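How do you test a robot's hand?

A robot arm can reach, bend and turn, but it can't pick anything up on its own. For that it needs a gripper. A gripper is the part at the end of the arm that does the job of a hand.

There are many kinds. Some have two fingers that pinch. Some have three or more. Others have no fingers and hold on with a suction cup, a bit like a drinking straw holding a scrap of paper when you breathe in.

Which one is best? That depends on what you want to pick up. A suction cup likes flat, smooth things. Two fingers are good with long, thin things, as long as they close in the right spot.

To find out, engineers run a fair test. You may have done one at school. You change one thing and keep everything else the same. At the Skerna workshop in Plendlow, the team changes the gripper. The arm, the table and the objects stay as they are.

Each gripper gets 50 tries at every object. If it lifts the object and holds it for 5 seconds, that try is a pass. If the object slips or tips over, it's a miss.

Many of the tries are done in a simulation first. A simulation is a pretend world inside a computer, something like a video game. The computer works out how heavy each thing is and how it would slide or fall. Nothing gets broken, and the computer can start again in a moment.

"We dropped the same block 12 times before lunch," says Ferenc Borbély, who runs the tests. "In the simulation, you don't have to pick it up off the floor."

The pretend world is never quite the same as the real one, though. Real fingers wear down and real tables get dusty – so the grippers that do well are tried again on a real arm.

Try it yourself: pick up a pencil with your finger and thumb. Now try with two spoons. Which was easier? Where did you have to hold the pencil?
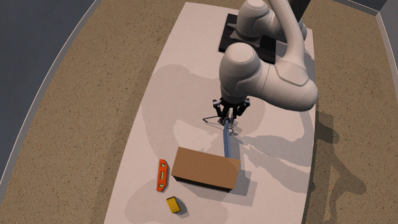

A two-fingered gripper in a simulation, with its tips at one end of a long, thin object. The orange-red tool on the table is a spirit level.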